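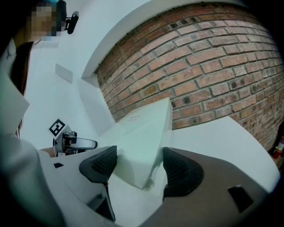
Fig. 8. Holding the block upright, with the label near the top.

Section 8. Standing and Placing Your Candby Block

By now you have the shelf up and level, and you've earned a cup of something. When you come back, we can turn to the block itself. It's the part most people look forward to, and it goes much more pleasantly if you take it slowly.

Before you begin

Clear a space on your table big enough to lay the block down flat with a hand's width to spare all the way around. Spread out the soft cloth that came in the Morivdale box (an old pillowcase does just as well, and plenty of our customers prefer one). Take off rings and watches. The faces of the block are easy to mark, and a scratch near the top will catch your eye every single time you walk past it.

1. Lift the block out of its sleeve and lay it on the cloth. Don't pull on the label.

2. Wipe each of the wide faces with a dry cloth, going from one end to the other. A little dust from packing is normal.

3. Find the small label. The end nearest to it is the top, and it should stay the top from here on.

4. Take hold of the block by its two opposite sides and bring it upright. Keep the pressure even — firm enough that it can't slide, but no firmer than you would hold a full carton of milk.

5. Let it stand for a moment and look at it from the side. If it leans, check for a crumb or a fold of cloth underneath, then try again.

6. Carry it to the shelf upright and set down the back edge first, then let the front edge follow. Leave a gap of 40 mm between the block and the wall so that air can move behind it.

7. Step back and look at it from across the room. You can still turn it a little at this point, lifting it each time so that it doesn't drag on the shelf.

Note: The label carries your batch number, and you'll want it if you ever order a matching block. Owners of batch 2406 should use the wider Grerska foot, packed separately in the small bag. The foot goes under the block before step 6.

Caution: Don't stack anything on the flat top edge. Small, light things seem harmless, we know, but they do get knocked, and the block goes with them.

Caution: Keep the block away from radiators and stoves.

If you'd like a second block beside the first, leave 200 mm between them and repeat steps 1 to 7. For the Okoth corner shelf, turn to Section 9 before you start, as the order of the steps is different there.

Text by Imani Lema. Revised 2020-08-11.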